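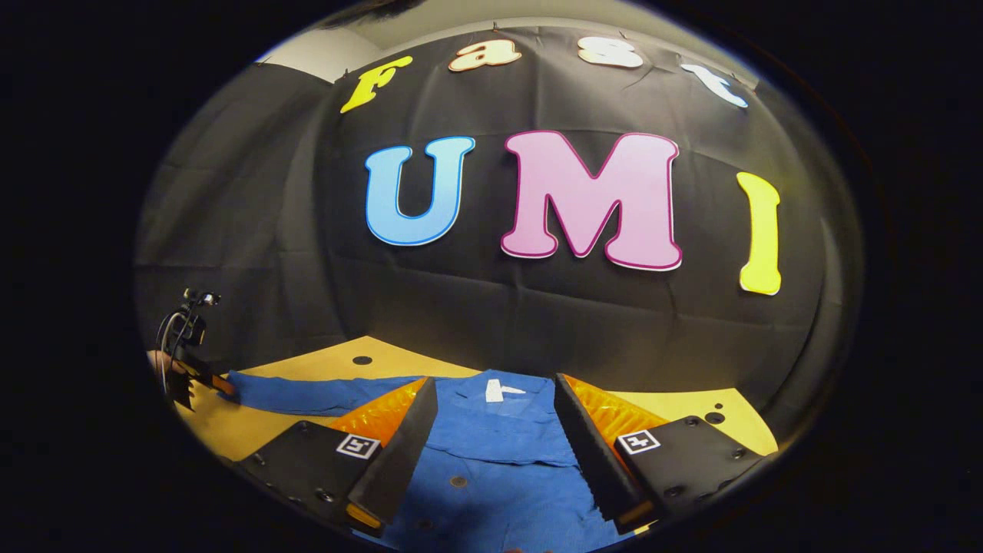

Last updated: 24 January 2025

Trondale opens orders for Xenos hand-held gripper kit

By Lucian Mihăilă, Trondale press desk

JOLTVILLE - Trondale has opened orders for Xenos, a two-handed kit for recording manipulation tasks without a robot on site. Each kit has a left and a right gripper with soft finger pads, square markers for tracking, a camera for each gripper, cables, a charging case and one seat of the company's Clustley software.

The operator holds one gripper in each hand and does the task the way the robot will later be asked to do it. Clustley lines up the two recordings, works out how each gripper moved and how far its fingers were open, and writes the result in a form that can be used to train a policy for a two-armed robot.

Trondale has worked with garments more than any other kind of object while preparing the kit for sale. A denim-like work jacket laid face up on a table is a typical starting point. One gripper holds the end of a sleeve against the tabletop while the other is free to work over the front of the garment. Thick fabric, collars and buttons all behave differently under the fingers, and customers who tested early units asked for practice material that included them.

"Shirts and towels were where we started, and people told us they wanted heavier things," said Lucian Mihăilă, product manager for Xenos. "A work jacket has weight to it. If you let go of the sleeve too soon it drags, and you have to set up the whole thing again. We changed the pads twice during that work."

The finger pads are orange, translucent and ridged on the gripping side. They fit onto black finger plates with rows of screw holes, so users can move a pad or attach a part of their own. The square markers sit on top of the fingers in view of the camera. Replacement pads are sold in pairs and can be changed with the hex key in the case.

Each kit has been trimmed since the first test units. The grippers now weigh 71 grams less apiece, and the cable is coiled to keep it closer to the hand. Battery life is 62 minutes of continuous recording. A spare battery is included and can be swapped without restarting the session.

Clustley now checks each recording when it is saved. It marks those in which tracking was lost or a marker was hidden for too long, and the operator can repeat them while the table is still set up. In the early test program, users at seven sites recorded almost 252 hours of material, most of it folding, sorting and packing.

"The check at the end of a take is what the test sites used most," Mihăilă said. "Before that they would find the bad ones a few days later, when the garments had gone back on the shelf."

Xenos does not include a robot arm. Recordings can be used with any arm that accepts a parallel gripper of similar width, and Trondale supplies drawings for a matching set of robot-mounted fingers. Customers who want help with the first installation can book a setup day at the Joltville workshop or at their own site. Setup days are charged separately.

The kit is suited to tabletop work. Trondale does not recommend it for wet areas, for food handling, or for lifting anything heavier than a winter coat. Outdoor use is possible but tracking is less steady in direct sun, and the company is working on a software update for this.

Orders placed in January will ship from Joltville in the order received. Schools and university labs can ask for the education price when requesting a quote. Owners of early test units may return them for credit toward a new kit, or keep them and buy the new finger plates and pads on their own. Existing Clustley accounts will carry over, and recordings made with the test units can still be opened.

Press contact: Lucian Mihăilă, Trondale, Joltville

Recent releases
Clustley adds automatic check for lost tracking
Trondale moves assembly to larger Joltville workshop
Replacement finger pads now sold in pairs
Setup days: booking and what to prepare
Drawings released for robot-mounted Xenos fingers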